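Huvbridge bench book, April, Sunday afternoon

Carrying on with the paste trials, and I have my good pen back at last, so this entry ought to be easier to read than the previous one (sorry, Siu-fong, I know you had to guess at half of it).

Made up the wheat starch paste again, this time with the starch left to soak overnight in the fridge before cooking. It came up beautifully smooth, far nicer than the lumpy lot that Bahman and I struggled with, and I only had to put it through the sieve once. Cooked it for 30 minutes on the lowest ring, stirring all the while, which gives you a lovely long time to listen to the radio and wonder why you never bought the electric stirrer. It went cloudy, then glassy, then suddenly very stiff, and I let it down with a little cold water once it had cooled.

Tried it on offcuts of the Keltham tissue, both the thin and the one we've been calling "toast". The thin took it happily. The toast still cockles along the short side, and I'm fairly sure now that I've been cutting it across the grain all this time. Makis did say so. I've marked the grain in pencil on what's left of the roll, so please don't rub the arrows out!

Ledger 3177 is next, the one with the split spine and the dreadful brown tape. I lifted 2 strips of the tape with the warm spatula and the paper came through well, though the old adhesive has left a stain that I don't want to chase. Loukia thinks we should leave it be and I'm inclined to agree — it's part of the book's life by now, after all. 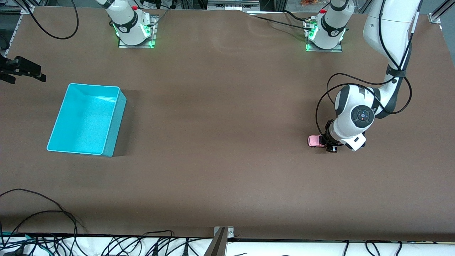 The rest of the tape can wait until the spine linings are off. Paste is in the blue-lidded jar on the second shelf of the fridge, and Spyros, it is not custard.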